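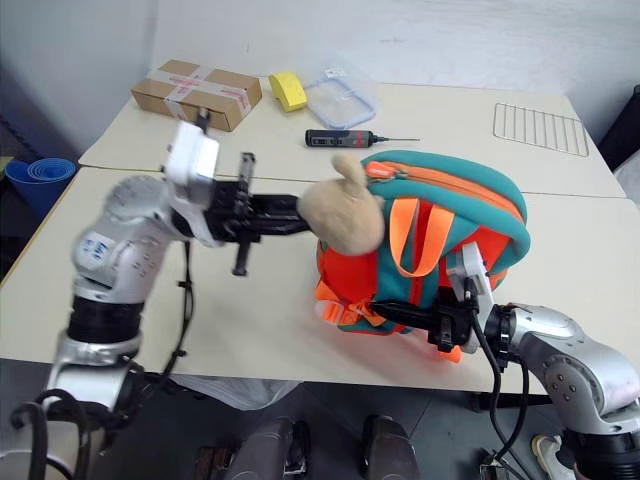

Packing a small child's backpack: soft toy on top, or at the bottom?

Forum: Bags, Luggage and Storage
Started October 16, 2021

tidewrack
Teal and red-orange bag, orange zip along the top edge, two orange shoulder straps. Beige plush toy shown resting on it. The question is where the toy should travel. The bag is a Kerslake and the owner is four. Contents on a normal day are the toy, a lidded food container, a change of clothes and a thin waterproof. I have been putting the toy in first, as padding for the base, with the container upright on it. The container tilts by the time we get to nursery. Is there a better order?

mizzen_90
Toy last. A soft item under a rigid one compresses unevenly and the rigid one leans. Clothes rolled tight at the base, container flat on the clothes, waterproof down the side, toy on top under the zip. The toy then takes up whatever slack is left and stops the rest shifting.

Mpho Mkhize
Agree on the clothes, disagree on the toy. With a curved top the zip runs over the highest point of the load. Plush fabric pushed up against a zip gets caught in the teeth, and ears are the first thing to go. I have cut two toys free of zips, and one of the zips had to be replaced. I put the toy against the back panel, head up, and the container in front of it.

mizzen_90
That puts the container furthest from the child's back, so the weight hangs off the shoulders. Heavy items go next to the spine. It is the same rule as for any walking rucksack.

Mpho Mkhize
It is the same rule when the load is 20 kg. A child's lunch is not going to pull anybody over. I would sooner have something soft between a hard lid and the child.

greyholm
Which way are you packing it, standing or lying down? I ask as the bag is on its side in the picture. A small bag with a padded top will not stand up empty, and if you fill it on its side everything settles towards whichever side is down. Then you lift it and the load drops again. Most tilted containers I have dealt with were packed level in a bag that was lying over.

tidewrack
Lying down, mostly. I had not considered that. It goes on the table, I open the zip and feed things in.

greyholm
Try this.

1. Sit on a chair and hold the bag upright between your knees, straps facing you.
2. Roll the clothes to the width of the base and push them right into the corners.
3. Put the container in level, lid up.
4. Slide the waterproof down whichever side has the gap.
5. Toy in last, face down, ears folded away from the zip.
6. Close the zip with one hand flat on the toy until the puller has passed it.

Step 6 deals with Mpho's objection.

Mpho Mkhize
It deals with it when an adult closes the bag. At home time the child closes it.

Aiman Sopacua
I ran the bag repairs at Donville for over 3 years, so a few points from the bench.

Zips on children's bags fail from side load far more often than from caught fabric. If the two edges have to be pulled together before the puller will move, the bag is overfull, and the order of packing will not help. Take something out.

Caught plush is usually recoverable. Do not pull the toy. Hold the fabric taut away from the teeth and work the puller backwards a little at a time. Scissors are a last resort.

Also check the loose strap ends. The orange buckle strap hanging below the bag is long enough to trail on the table, and on a small child it will catch on chairs and bus seats. Roll the spare webbing and fix it with an elastic band or a square of hook-and-loop. Don't cut it, you will want the length when there is a coat underneath.

mizzen_90
Seconded on the webbing. I use the Zaker strap keepers. They are fiddly to fit but they stay put.

fennick
Is it worth moving up a size? We changed from a small bag to the Vosdale in August and the tilting got worse. More room for things to fall over in.

Aiman Sopacua
No. A bag should be nearly full on an ordinary day. If the Vosdale is half empty, fold a small towel into the base and leave it there.

fennick
Towel is in. Will report.

tidewrack
Packed it upright this morning using greyholm's list. Container arrived level. Toy was on top, ears clear of the zip. Coming home, the toy was at the bottom and the container was in sideways, so I take Mpho's point about who does the packing in the afternoon. Strap end is now rolled and banded.

Mpho Mkhize
Back panel, head up. They can manage that one on their own.

mizzen_90
Still the wrong place for the weight — but if the child will do it, fine.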